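Bring back the half-day course

4 min read

I spent a morning in November in the back room of a pub in Surnescombe, learning how to give bad news to a supplier. There were eleven of us. By lunchtime I had done it badly twice and quite well once, and I drove home happier about my job than I had been in months. I've been boring people about it ever since, so now it's your turn!

My argument is simple. Small firms should send their people on short, face-to-face courses, run locally, with people from other small firms in the room. I mean a proper half day, with chairs pushed back and somebody at the front who has done the work. I think it is the best money a business of our size can spend, and I'd like to see every trading estate in the area running one a month.

We are a firm of fourteen. For years our training was a login. Everyone got one, everyone clicked through the modules on the last afternoon before the deadline, and everyone got a certificate. I did mine with the sound off while eating a sandwich (sorry, Gönül, I know you chose the package). I couldn't tell you a single thing from it today.

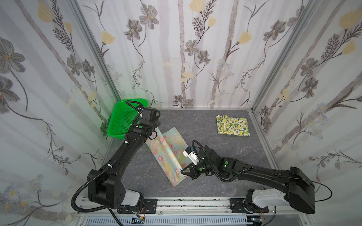
Compare that with the supplier course. Costel Nistor, who ran it, had been a buyer for a builders' merchant most of his life. He made us ring each other up from opposite ends of the corridor. I got Beril Coşkun from Karabulut, the catering people, and she was magnificent, she gave me nothing at all for four solid minutes. I can still hear the silence she left after I said the word "unfortunately". I have not used the word on the phone since.

It cost us £60 a head. The online package was £600 a year, and to be fair to it, that covered all of us. Put the two figures side by side on a spreadsheet and the login wins easily, and that's how these decisions usually get made. But the sum only works if you count people trained by counting certificates. I'd sooner send four people a year to something they'll talk about in the van on the way back.

And they do talk! Oğuzhan Polat in our stores went on a session about planning deliveries and came back with two pages of notes and a drawing of our loading bay. We moved the racking the following week. He'd been wanting to move it for ages, as far as I can tell, and what he got from the morning was the nerve to say so, plus the phone number of a woman at Anditz who had done the same thing and could warn him about the fire door. 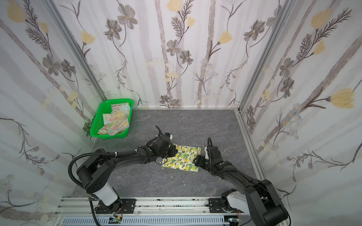 The phone numbers matter more than I expected. When you work in a small firm there may be just one of you doing your job. One bookkeeper, one person on dispatch, one poor soul who handles the returns. They have no one down the hall to ask. Put six bookkeepers from six firms round a table and give them coffee, and you'll struggle to get them out again. Two of ours still swap messages at quarter end with people they met over a plate of custard creams.

I know the objections, and I've made most of them myself. Losing someone for a morning hurts when you only have a handful of staff. Cengiz Kılıçarslan at Kanmont told me flatly that he can't spare anyone before eleven, and I believe him, I've seen his yard. So run them at four in the afternoon. Run them at half past seven with bacon rolls. The trainers I've spoken to are happy to shift the hours if they know the seats will be filled.

There's also the worry that people will be poached. Well, perhaps. I've had one person leave after a course in nine years, and she was going anyway.

Some courses are dreadful, too. I once sat through a morning on time management that overran by fifty minutes. Ask around before you book, and ask the person who went, as their boss may only remember the invoice.

My own next one is on reading a balance sheet, which I have been pretending to be able to do since I started. There are three places left and I'd love some company. Bring a pen and your last set of accounts.

38 shares | 9 comments

Contact us | © All rights reserved | Back to top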